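Facilities and Workplace Services
Shared Tables: Changes to Supplies and Storage

Beginning in June, the shared tables on the third floor will follow a single arrangement for supplies, personal items and plants. The change follows a review of common work areas carried out by Workplace Services under Sneha Awasthi, Manager of Shared Spaces. The review covered 36 tables in the Sekport building and found that small items were often left without a fixed place at the end of the day, which slowed the evening cleaning.

Under the new arrangement, bottles and dispensers are to be kept together on the teal tray at the back of the table. Loose items, including cloths, markers and anything left behind by a previous user, are to be placed in a clear bin. Staff are asked not to stack items above the rim of the bin. Plants may remain on the tables, provided that they stand in a pot with a closed base and do not block the walkway.
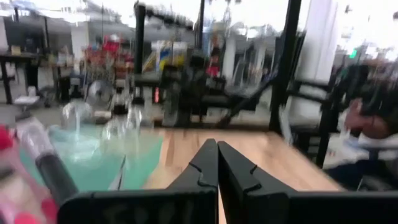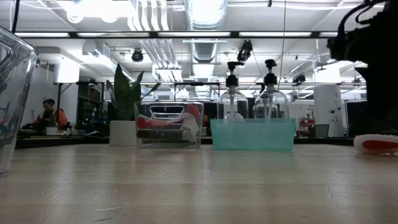

Bottles and teal storage on a shared table, third floor

Pump bottles will be refilled on Monday mornings by the Etik service team. Staff who find a bottle empty before then may request a refill at the Pringle Street reception desk. Bottles should not be refilled from personal supplies, and labels should be added only by the service team. Each refill holds 900 milliliters and is charged to the general supplies account, so departments do not need to submit a separate order.

Items placed in the bins will be kept for 90 days. After that period, usable supplies will be moved to the central stock room and the remainder will be discarded. Badges, keys and eyeglasses should be taken directly to reception on the day they are found. Personal desk fans may be used at the shared tables but must be switched off and unplugged when the user leaves for the day.

The same arrangement will be extended to the Zerico annex once the new shelving there has been installed. Departments that wish to request additional trays or bins should write to Workplace Services and include the floor, the table number and the quantity needed. Requests are normally answered within 3 working days. Questions about plants, including watering during holiday closures, may be sent to the same office.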